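Can machines do household chores yet? Narrow test today: clear a tabletop, two arms, one jar at a time.

Rondell logs 59 attempts at emptying a jar into a bin. 40 clean. The rest were mostly grip slip on clear plastic.
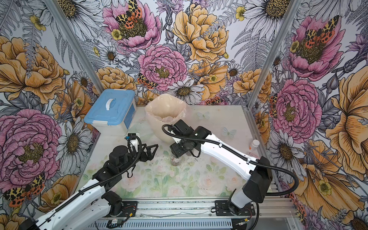
Depth sensing on transparent walls is still the weak point. Flora Kinnear suggests matt tape. I'd call that cheating, as kitchens don't come taped.

Lined bins are harder than bare ones. The rim moves, so the tilt has to be planned late.

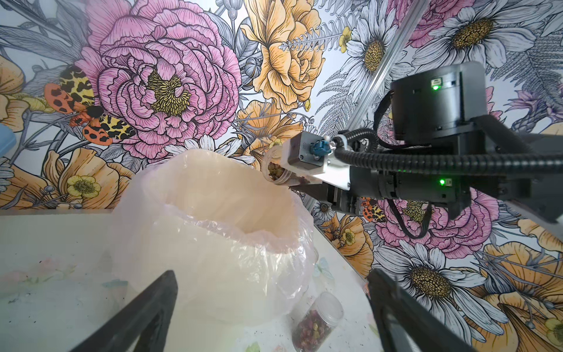

Jar of dried rosebuds, tilted over the bag. Second jar on its side.

My answer for now: slowly, and with supervision. Will rerun in March.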